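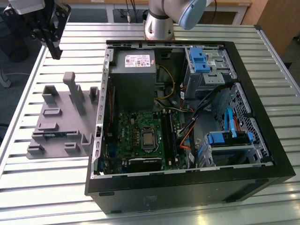
Desktop tower on its side, panel off, power supply top left.

Workshop Tips: soldering header pins without the swearing

Posted February 1, 2021 by the Jalldale bench

Filed under: Electronics, Soldering, Bench Tips

609 shares | 124 comments

Quick one this time, been meaning to write it since December. Header pins on small boards. Everyone does them first, everyone does them wonky.

Use a breadboard as a jig. Long ends of the pins down into the holes, board on top, both rows in before you touch the iron. An old breadboard, please. The heat does soften the plastic and the springs inside go slack after a few goes. Mine is a chewed-up Trorora one, fit for nothing else.

Tack the corners first. One pin at each end of each row, then stop and look at it from the side. Sitting flat? Carry on. Leaning? Heat the one pin, press the board down with a fingernail (not over that pin!) and let go of the heat. Much easier now than with the whole row done.

Heat the pad and the pin together. Tip in the corner where they meet, count to two, then feed the solder in from the other side -- not onto the tip. Solder off first, iron off second. Should look like a little volcano. A ball sitting on top means the pad never got hot. Go back, bit of flux, touch it again.

Temperature. I run 350 for leaded, a bit more for lead-free. Ground pins always take longer, they're joined to a big lump of copper. Don't crank it up, just wait. Bigger chisel tip helps more than anything. Those needle-point tips that come with cheap irons are useless for this, bin them or keep them for melting holes in project boxes.

Clean tip, every few joints. Brass wool over wet sponge for me. And leave a blob of solder on it when you put it back in the stand, otherwise it goes black and nothing sticks. If its already black, tip tinner, the stuff in the small tin. Hadix do one that lasts years.

Bridges. Two pins joined up, happens to everybody. Flux, clean tip, drag it outwards between the pins. Nine times out of ten that takes it. If not, braid. Put the braid on the joint, iron on TOP of the braid, lift both off together. Lift the iron first and you've soldered the braid to your board. Done that. Pulled a pad off as well.

Check before power. Meter on continuity, each pin against its neighbour, then supply against ground. Two minutes. Some neighbours are meant to be joined (double grounds mostly) so have the pinout open next to you. I killed a perfectly nice sensor board by skipping this, 5V straight into the data line.

Cutting pin strips: count one more than you need if you're using side cutters, the end one often crumbles. Or score the groove with a knife and snap it with pliers. Wear glasses for either, the bits fly.

Storage -- take-away tubs, pins stuck in a scrap of foam so they don't bend. Male and female in separate tubs. Label the lid AND the side.

Fumes: window open, small fan pulling away from you, not blowing at the joint or it'll cool before it flows. Wash your hands after leaded solder, before the biscuits.

Anyone asking about solder, I use the thin stuff, 0.7mm, rosin core, off the Ďurica reel. Thick plumbing solder is no good, and the acid flux that goes with it will eat your tracks. Keep it in the plumbing box where it wont get mixed up.

Desoldering a whole header is a seperate post. Short version, cut the plastic up and take the pins out one at a time.

Viewed 3051 times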